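Pascal Le Goff
Clearing out the workroom this month. The drawers were done in May, so it's down to the tabletop and whatever ends up on it.

2/ The table is light wood and shows every mark. I wipe it along the planks with a damp cloth, then a dry one. Oil twice a year.

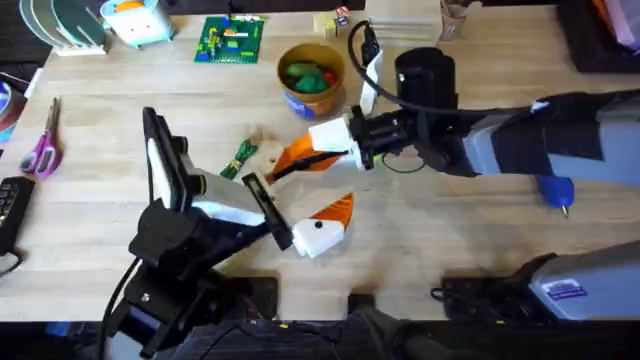 3/ Cord gets bundled before it goes away. Green is for the garden, so it goes in the shed box. Anything shorter than my arm gets thrown out.

4/ Small tools go back in the Echeverri rack at night. It has 54 slots and I still run out.

5/ Shelves next, probably after lunch.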